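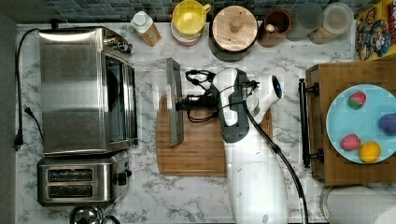

Staff kitchen and back rooms, second floor, Maes building. Walk-round 5 Feb 2019, done by me (Jeanine Dierckx), list to Geert Vandenberghe after. Started in the kitchen, went down the corridor, finished at the stairs. Toaster oven, toaster and kettle are all down the left end of the worktop, and there's a plug lying out on the marble by the toaster oven. Fine as long as it stays clear of the sink. Please wipe under things as well as round them.

OK = fine. ACT = needs doing. N/A = doesn't apply.

KITCHEN

1. Appliance leads, no cuts or bare wire – OK for the ones I could get at. Fridge lead not checked, can't pull it out on my own.
2. Test labels in date – ACT. Microwave label ran out in November. Flernari did the last round, ask them for a price for the lot.
3. Fire blanket on hook, tabs reachable – ACT. On its hook but someone has hung the tea towels over it. Moved them. They will be back.
4. Extinguisher, pin and gauge – OK. Gauge in the green. Serial ends 668, matches the sheet.
5. Fridge temperature – ACT. Read 8 degrees, should be 5 or under. Turned it down one notch, look again tomorrow. Door seal is black along the bottom, needs a proper scrub or a new one.
6. Hot tap – OK, warning sticker still there.
7. Floor – ACT. Lino lifting by the bin, same place as last time. Taped for now. Geert, this was on the previous list too.
8. First aid box – ACT. No blue plasters, burn gel out of date. Eye wash fine. Order from Drevis, they deliver with the paper.

CORRIDOR

9. Clear width – ACT. Two boxes of brochures and a folded table outside room 118. Asked for them to go by tonight. Has been said before.
10. Emergency lights – OK, all came on with the key. The one by the lift took a second or two.
11. Door closers – ACT. Kitchen door closes but doesnt latch unless you push it. Room 118 wedged open with a chair, chair removed.
12. Exit signs – OK. The one at the far end is dusty.

STORE ROOM

13. Shelving fixed to wall – OK.
14. Heavy items low down – ACT. Printer paper is on the top shelf again. Wants to be at waist height.
15. Cleaning products, lids and labels – ACT. One spray bottle with no label, smells like descaler. Taken away. Don't decant stuff please.
16. Steps – OK. Rubber feet all there, bit of wobble on the tall one but it locks.
17. Gas bottles – N/A

STAIRS AND EXIT

18. Handrail – OK, tight all the way down.
19. Nosings – ACT. Third step from the bottom is coming away on the left side. Trip hazard, first job on the list for me.
20. Final exit door opens without a key – OK. Stiff in the damp. Oil the bar.
21. Assembly point sign – ACT. Hidden behind the Rirnport van when it's parked there. Either the van moves or the sign does.

COMMENTS

Step nosing and the kitchen door latch this week. Everything else marked ACT within 30 days, but the fridge gets checked daily till it reads right. If it's still at 8 after two days the milk goes out and we ring someone.

Fire drill not done since the new people started on our floor, so several havent had one. Geert to pick a morning and not tell me which.

Did not get into the meter cupboard, key wasn't on the board. Whoever has it please put it back. Will do that one seperately and add a line to this sheet.

J. Dierckx
Copy: G. Vandenberghe, noticeboard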